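Priro: Rebuilding a Sample Sign-Out Page for a Shared Teaching Lab
Final report, Interaction Design Studio
Rawiri Ellery

So my project was a web page. One page, kind of! When I pitched it I figured I'd be done in a month and spend the rest of the term making it pretty. I was still moving buttons around at 11 p.m. the night before the final crit, so that tells you how well I plan.

Priro is the sign-out page for the shared lab in the Prendergast building. If you take a sample out of storage, you log it. If you put it back, you log that too. The old version was a single long form that somebody built years ago and then everybody added a field to whenever something went wrong (there was a field called "Other other notes," which I have a screenshot of and will treasure forever). My job was to redesign it so people would fill it in.

Where I started

I began by reading old entries. The lab manager exported 400 of them for me with the names stripped out, and I went through the whole pile over a weekend with a lot of coffee. In 140 of them the return section was blank. I wanted to know why, so I did the usual thing and went and sat with people while they used the form.

What I found was pretty boring, and I mean that in a good way. People filled in the top half when they were at the desk and then left to do their work. By the time they came back, the page had timed out and they had to start over with a fresh form. Most of them didn't. I wouldn't have either.

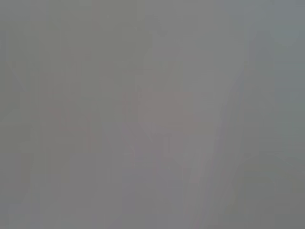
Figure 1. Gray haze, no clear shapes.

My first sketches were too clever. I had a dashboard with a timeline, little colored chips for every status, and a side panel that slid in from the right. My studio partner tried it and asked me where the sign-out button was. It was inside the side panel. That was a rough afternoon, and the whole dashboard went in the trash the same day.

After that I made myself a rule: the first screen gets two buttons, Take and Return. Everything else has to earn its way in from there. I built that version in Skustum, the prototyping tool our studio uses, mostly with its stock components. I did swap out the default text field, which has a label that shrinks up into the border when you click on it. I find those really hard to read on a tablet.

Picking the words

I spent way more time on wording than I expected. The old form said "Specimen Receptacle Type," and you had to pick from a dropdown with the options in the order they'd been added. I changed the label to "What are you taking?" and put the common choices right on the screen as big tiles, with a search box under them for the rest. 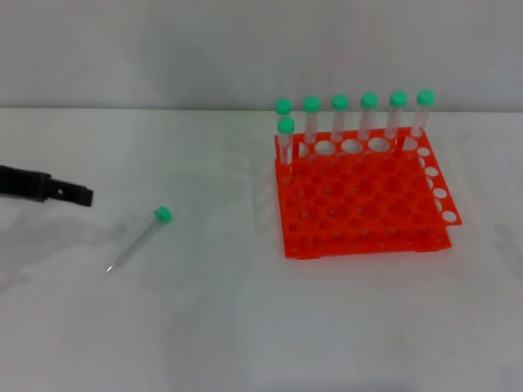
Figure 2. Clear plastic centrifuge tube with a green screw cap, and the orange-red tube rack.

The tiles went through a bunch of rounds. At first they were icons only, and I was very proud of my icons. Then I ran a quick tree of tasks with classmates and watched people hover over the tube and the vial like they were defusing something. Icons plus words fixed it. Words alone did nearly as well, to be fair, but the tiles looked sad and I kept the pictures in.

Error messages got a rewrite too. "Invalid input (field 7)" is now "We need a shelf number to save this." I also got rid of the red. The message sits directly under the box you need to fix, in the same dark text as the rest with a thick bar beside it, and focus jumps there so keyboard users don't have to hunt.
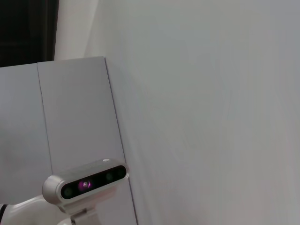 The timeout was the real fight. I wanted an open sign-out to just stay open until you closed it, on any device, and the department's login system really did not want that. The compromise is that Priro saves your half-finished entry and shows it first thing when you sign back in, with Return already highlighted. It's one extra tap and I can live with it.

Testing

I tested with students from my Stunwood dorm first (easy to bribe with snacks) and then with people from the lab. Sign-out went well in both groups. Return was messier — a few people tapped the saved entry expecting it to close right away and got a confirmation screen they didn't want. I took that screen out and added an Undo link that hangs around for a while after you tap.

My average score on the usability questionnaire was 69, up from whatever the old form would have gotten, which I didn't measure. I should have! My instructor pointed this out in week four and I said I'd get to it, and then the old page was taken down for maintenance and I'd missed my shot.

What I'd still change

The search box needs to forgive typos. The tablet layout is fine in landscape and cramped in portrait, mostly thanks to the tiles. And I never did anything about printing, even though a couple of people asked for a paper copy of their open items. The Skustum file and my test notes are in the studio's shared folder, under Priro final, and the one called Priro final final is older, so please don't open that one.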